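Re-zeroing the gripper on the Benlow cell

25/09/2019

The Benlow cell had been dropping parts on the return move, one or two a shift, always with the fingers reporting closed. I put it off for most of a week because the logs looked clean. They were clean. The controller was reporting the motor position correctly, and the motor position no longer matched where the fingertips were.

For anyone new to this blog, the cell is a six-axis arm on a fixed pedestal with a two-finger parallel linkage gripper and a small camera at the wrist. It picks mixed small items off a flat table and puts them in a tray. Mbali Nel wrote the pick routine and I look after the hardware. It had done 3,167 cycles since the last service, and I had been telling people the interval was over 300 hours without checking where that number came from. It came from the old gripper, which had a different linkage.

First step was to park the arm at the service pose, lock out the drive power and move each finger by hand. The right finger had no play worth mentioning. The left one rocked at the lower joint. I put a driver on the pivot screw and got most of a quarter turn before it stopped. There was no threadlocker left on it that I could see. I took the screw out, cleaned the thread and the bore with solvent, put on a drop of medium strength and ran it back in until the finger still swung freely under its own weight. If it sticks, back off slightly. These joints are screws running in plain bushings, and they will bind if you torque them like a structural fastener.

I did the other pivots the same way, one at a time, so that the linkage never came apart. The hub screws get the same compound. Then I left it overnight. The tube says less, but the Grullbridge building is cold at this time of year and I have been caught before.

Next morning was the zero. Power on, fingers driven closed at low current onto a 2 mm feeler gauge, position read back, offset entered. The old offset was 74 counts out. That is enough to make a full close on a small part look like a full close when the grip force is hardly there. I repeated the close five times and the readings agreed closely enough that I stopped.

After any change to the fingers I also redo the hand-eye check, mostly from habit. The wrist camera doesn't move relative to the flange when you work on the fingers, but I have knocked the bracket with a hex key more than once. The check is simple. Put one object on the table, drive to the pre-grasp pose above it, look at the wrist view, and see whether the object sits between the tips. 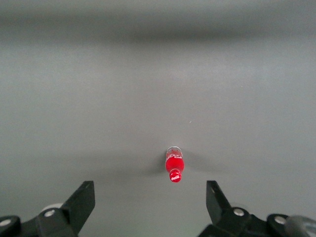
Wrist view with the test bottle ahead of the fingertips, cap toward the gripper.

We use the little Coke bottle for this and have done for years. Red on gray gives the segmentation nothing to argue about, and the shape has a clear long axis, so an error in wrist rotation shows up as a tilt. What I look for is the cap lined up with the gap between the two plates. It sat a little closer to the left plate. I measured the gap from each tip to the centerline with the calipers, found the right finger stopping slightly wide, and traced that to the open-limit setting, which I had not touched in the zeroing. Closing is what matters for the grip, so this is cosmetic, but it does throw off the approach clearance when items are packed near each other. I brought the open limit in and saved it.

The table is worth a mention too. The gray mat on it was ordered from Msimang after the Tullholm cell had trouble with glare off bare aluminum. It is matte and the shadows on it stay soft, so the thresholds don't need touching when somebody turns the bench lights on. Wipe it with a damp cloth only. Solvent leaves a shiny patch, and the depth estimate goes strange over it.

Then a run with real parts, at half speed for the first tray and full speed after that. No drops that afternoon. I won't call it fixed until it has had a couple of weeks.

Changes to the service sheet: pivot and hub screws now get a witness mark in white paint pen, the zero offset is written down with the date each time, and the hand check for finger play moves to the weekly list. I have ordered a spare set of bushings. The next full strip is down for March, unless the left joint moves again first.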